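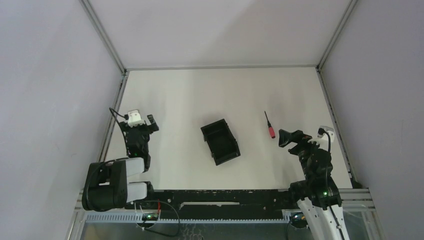 Sorting a Junk Drawer Into Small Open Bins

Friday, September 27, 2024

I have put off writing this one up since June, mostly because my own drawer had slid back into chaos and I didn't feel I had the right to tell anybody anything. Well, I finally redid it last weekend, top to bottom, so now I can talk.

The drawer I mean is the one next to the back door. You know the one. Batteries, picture hooks, the Allen key from a shelf you gave away, three kinds of tape, a screwdriver you can never find when the cabinet door is hanging by one hinge. Mine is a Postgate kitchen drawer, wide and pretty shallow, and shallow matters more than you'd think when you start shopping for bins.

What you need

Small open bins with flat bottoms and low walls. Plain rectangles are best. I like black ones (they hide the grime from old batteries and pencil leads), but white is easier if your kitchen is dim and you're hunting for tiny screws.

A clear surface to sort on. I use the kitchen table with everything off it, and I mean everything, even the fruit bowl.

A damp rag, a dry rag, a trash bag, a roll of masking tape and a marker. Also a tape measure, which is probably in the drawer.

Measure first, please

I skipped this the first time and bought a set of Fernudora bins that were lovely and stood a hair too tall. The drawer went in halfway and stopped dead, and I had to reach in with a ruler to push things down. So measure the inside of the drawer, side to side and front to back, and then the height from the drawer floor up to whatever the drawer slides under. Take the lowest spot. Mine has a crossbar at the front that steals a good bit of room.

Then check the bins for rims and tabs. A lot of them have little tabs sticking out along the long sides, and the size on the label doesn't always count those. Two bins that should fit side by side on paper will bump tabs and ride up on each other. If that happens, slide one forward an inch so the tabs miss, or turn it the other way around. I have trimmed tabs off with snips too, but do check that they don't hold anything together before you go at it!

Dump it all out

Take the whole drawer to the table and tip it out gently. Vacuum the drawer, wipe it, and leave it open to dry while you sort.

Now set one empty bin in the middle of the table and start with tools. Just tools. I always begin there because tools are big and easy to recognize, and getting them off the pile makes everything else look smaller right away. Screwdrivers, pliers, the tape measure, the tiny level that came with a picture frame.

Don't put anything in the bin yet, by the way. Lay it next to the bin. I know that sounds fussy, but you want to see how long things are before you decide which bin they get. A screwdriver with a long shaft may only fit corner to corner, and then it takes up the entire bin and nothing else will sit flat on top. My main one is a Vrabec with a fat handle, and it lives along the front of the drawer on its own, outside the bins. That was a big relief once I allowed it.

After tools I do batteries, then tape and glue, then hanging stuff (hooks, nails, picture wire), then pens, then the weird pile. Loose batteries should go in with tape over the ends, especially the square 9-volt kind, so nothing metal can touch both terminals.

The weird pile

Everybody has one. Give yourself 20 minutes for it and set a timer. If you know what a thing belongs to, take it there right now. If you don't, it goes in a sandwich bag with a date on masking tape, and the bag goes somewhere less handy than the drawer. I've gone back to that bag 2 times in all the years I've been doing this, once for a bed slat clip and once for a key that opened the meter box.

Dead pens go in the trash. So do takeout menus.

Loading the drawer

I ended up with 7 bins. Put the empty ones in first and shuffle them around until the layout feels right, then lift them out one at a time and fill them. The stuff you grab most goes in front. Batteries in back is fine unless you have kids with a lot of toys, in which case swap them with the tape.

If the bins skate around when you open the drawer, cut a piece of that rubbery shelf liner to fit. I used Zerkon liner, the thin gray one. The thick kind is nicer underhand but it raised my bins just enough to catch the crossbar, and there I was with the ruler again.

Leave one bin partly empty. New junk is coming, and it needs a place to land.

Labels

I write on masking tape and stick it to the inside end wall of each bin, where I can read it looking down. If the walls are too low for that, stick it flat on the bottom at one end. The label maker is more fun but I ran out of tape halfway through "PICTURE HOOKS" and never bought more.

Keeping it up

I don't do much. When a bin overflows I take that one bin to the table, empty it, and put back what I want. It takes a couple of minutes and the rest of the drawer stays put. The pens need it most often in my house, and the tape hardly ever does.

Next up is the cabinet over the fridge, and I'm going to need a stepladder.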